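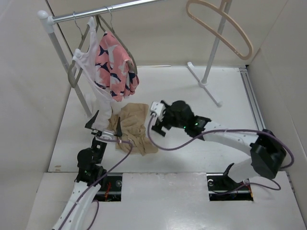 Ticket 3351: garment rack, hangers sliding and rail leaning
Opened by: Shinji Ogura
Status: waiting for reply

I am writing about the Karkstead rack we bought from Flirnico for the clothes display. The rail is 30 mm lower on one side after one week, and the hangers travel slowly to that side. It is the model with the chrome bar and the white rounded cap on the end, and we keep two grey plastic hangers on it, one with a white tank top and one with a pink patterned shirt. The second stand, with the splayed base, has no such problem. I tightened the collar screw two times already, but by the next morning it is loose again.

Reply from Sajib Sivakumar, Flirnico support
Thank you for the clear report. Please tell me the colour of the washer under the collar. Also, does it happen with every kind of hanger?

Update from Shinji Ogura, Thursday, November 15, 2018
The washer is grey. I tried also the cream hanger with the wide curve. It travels less than the grey ones, maybe the plastic is softer, I am not sure.
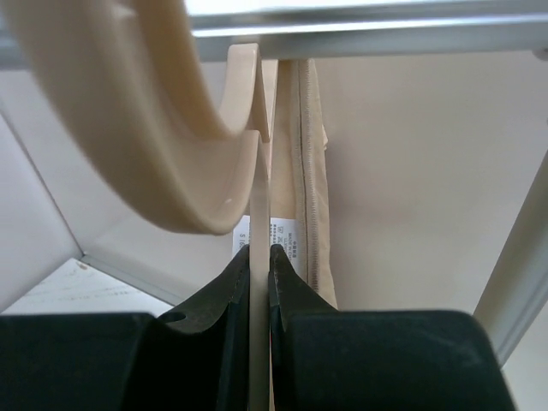

Cream hanger on the rail, beige garment beside it.

I weighed the clothes on our kitchen scale and the heaviest is 300 grams, so I do not think the rack is overloaded.

Reply from Sajib Sivakumar
The grey washer is from the older batch. I will post you a pack of 12 black ones, no charge. Please take the bar off before changing them, and hand-tighten only.

Update from Shinji Ogura
Understood. We are closed the first week of December, so please send to the Sikeck address. I will keep the ticket open until the washers are in.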